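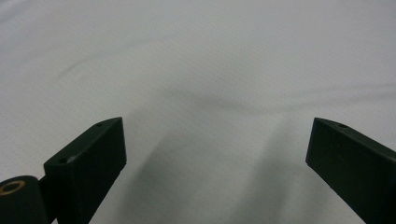 White cloth up close, with its fine weave and a few soft folds still showing.

In praise of the plain white sheet

I own 17 white sheets, which is too many for a house with two beds, and I could tell you where almost every one of them came from. The oldest was my grandmother's and has been turned sides to middle, with a flat seam running down it that you can feel with your toes. The newest came from the market at Prestcombe in June, bought off a trestle in a heatwave when I had gone out for tomatoes.

White cloth looks like nothing much until you get close to it. Then it's all tiny dots and shallow shadows, and every fold left in it makes its own little band of grey. I have spent whole minutes staring at a sheet when I was supposed to be putting it on a bed (the kettle has boiled and gone quiet again in that time) and I don't regret any of them.

I started paying proper attention when I did a weekend course at the old laundry in Clurkstead. It's a long brick building by the canal, with drying racks on pulleys and a folding table you could hold a wedding breakfast on. We spent the first morning doing nothing but handling cloth. Percale, sateen, jersey, old linen, a heap of hotel cotton that had been through the wash more times than anyone had written down. By lunch I could tell percale from sateen with my eyes shut, and I was ridiculously pleased with myself!

Percale is the crisp one. It's a plain weave, one thread over and one under, and it rustles when you turn over in the night. Sateen is smoother and heavier and has a bit of a shine. Jersey is knitted, like a T-shirt, so it stretches and doesn't mind much if you never iron it. People get very loyal to one or another. I'm a percale person in summer and would sleep in jersey from November until the clocks change, given half a chance.

Then there's the folding. I was taught the two-person fold as a child, walking in and out with the corners like a country dance, and I still think it's the nicest job in the house when there's someone to do it with. On my own I use the bed. Spread the sheet out flat, smooth it from the middle with your forearms, bring the long edges together and smooth again before you go any further. That second smoothing is what makes the difference. Leave a ripple in at that stage and it gets pressed into a crease under the rest of the pile, and there it stays until the next hot iron.

If you do iron, do it while the cloth is still slightly damp. Bone dry cotton is hard work and you end up leaning on it. I do pillowcases and the top 50 centimetres of the top sheet, the bit that turns down over the blanket, and let the rest take its chances. My grandmother would have had words.

Keeping white things white is less trouble than the adverts suggest. Wash them by themselves, don't cram the drum, and go easy on the powder - too much of it doesn't always rinse out, and the build-up can make cotton look tired. Then get them outside. A breezy day and a bit of sun will do wonders, even in December, even if they come back in stiff as card and have to be finished over the banister.

I buy most of mine secondhand now. Radebe, the linen shop at the top of the hill in Clurkstead, keeps a basket of odd singles by the till, and I have had 4 good ones out of it this year. Hold them up to the window before you pay. Thin patches show at once against the light, usually down the middle, and if the edges are still sound you've got the makings of pillowcases, or dust sheets, or the best tea towels you'll ever use. New ones I get from Plulero, whose plain percale has a deep hem and no embroidery anywhere on it.

The sides-to-middle sheet is on my bed as I write. The seam wants restitching at one end, and I've got the thread out ready on the windowsill.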